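Reports > Drodport > Textile Care and Folding
Search reports Enter keyword

Progress Report, February: Knitwear Folding Work

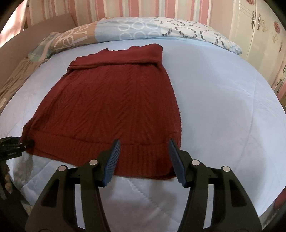 Work at the Drodport house continued on heavy knits. The month's total was 1,506 folds across 19 garments, all done on a bed. Cable and chevron patterns hold a crease poorly, and the doubled upper band tends to come out wavy. Quilted covers add drag at the ribbed hem.

Two changes were made to the procedure. The top is now folded down before the sides, and the hem is squared last. Eight garments remain from the Baltow lot. Cekthorpe has asked for the fold sheets in printed form; these are in draft.

No change to the budget is requested.

Abundio Varela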